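Home | Articles | Random | Categories | Log in

Motherboard

A motherboard is the main circuit board of a personal computer, the one all the other parts plug into and the one most often blamed when they stop working. It carries the processor, the memory and a fair number of connectors whose purpose the owner will never learn.

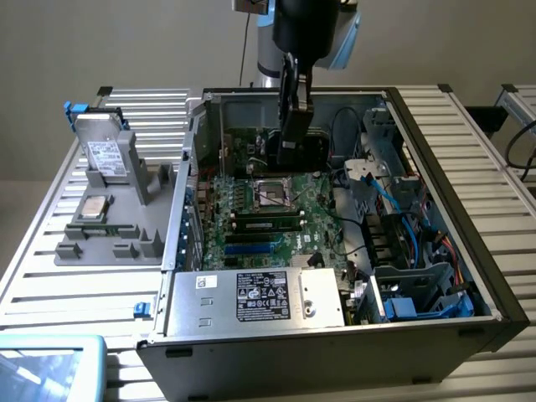
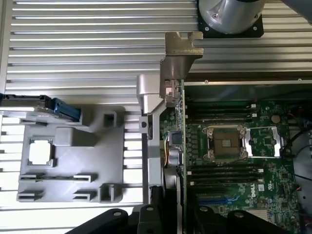

Name

Early home computers often had a single board and no need to call it anything. Once machines grew slots for add-on cards, the cards became "daughterboards" and the family tree was filled in backward. Makers have at various times preferred "main board," "system board" and "logic board," all of which mean the same thing and cost different amounts to replace.

Layout

The processor sits in a socket, and the socket fits only certain processors, a list that tends to end just before the one on sale. Memory goes in long slots nearby. Many boards have slots in two colors to show which ones should be filled first. The code is explained in the manual, and the manual is in a drawer.

Size and screw positions follow a few common standards, so that a board from one maker will fit a case from another. Large computer firms have sometimes used shapes of their own, which keeps repairs in the family.

Repair and reuse

Few faults on a board are fixed by hand. The usual cure is a new board, followed by the discovery that the old memory does not fit it. A small trade in used boards exists all the same. The Danwood repair fair, held each February in the town of Jukley, took in 772 boards at its largest meeting and sent 126 home in working order. The rest went to Dimitriou, a scrap dealer, for the gold on their contacts. There is less of it than people hope.

In collecting

Collectors grade boards by age, rarity and leaking capacitors. The Sokance price guide recognizes two grades, "working" and "untested," and sellers are fond of the second.

See also: Expansion card; Power supply; Drawer of cables

Last updated 1/27/26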